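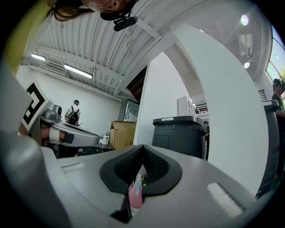
Figure 2. Two hand-held grippers in use, seen from the camera on one of them. A small pink object is held at the base of the black finger pad; the second gripper, with its square marker, comes in from the left.

3.2 The hand-held kit

The Femutex kit is sold by Emen as a pair of hand-held grippers with a charging dock, a carry case and a year of access to the firm's upload service. We bought three kits at list price in May and had no contact with the maker beyond the ordinary support desk. The version reviewed is the one on sale in July 2023.

Each gripper has its own camera, which looks out over the finger pads and records whenever the handle switch is closed. The lens is very wide, so a good deal of the room is recorded along with the task (Figure 2). For our purposes this was a mixed benefit. The fixed background helps the tracking software, but faces are caught often, and the upload service had no blurring step. We ran our own before any recording left the building.

Operators hold the gripper by a handle below the fingers, with a strap across the back of the hand. Most got used to it within one session. The strap was well liked on short tasks and less so after an hour, when several operators loosened it and then found the fingers harder to aim. Emen sells a wider strap separately — we did not test it.

The finger pads are the best part of the kit. The rubber is textured and the pad narrows to a V, so small parts settle towards the middle as the fingers close. In the Bunnag small-parts set, which we used for all three kits, operators dropped fewer items than with the flat pads supplied by Gralham for its older tool. Pads wore at the tips first. A spare set can be fitted with a hex key, though the screws are short and easily lost.

We collected 1,468 recordings over the trial. Of these, 110 were rejected by the upload service for lost tracking, and a further 33 were removed by us for a mismatch in timing between the left and right grippers. Nearly all of the tracking failures came when one gripper passed close in front of the other and its marker went out of view. The manual advises keeping the two tools a forearm's length apart, but this is not practical when both are needed on one small item.

The timing fault was harder to trace. It appeared only when the grippers had been switched on more than a few minutes apart, and docking both together before each session cleared it. Support confirmed the cause by email and said a firmware change was planned. Section 4 reports results with the faulty recordings left out.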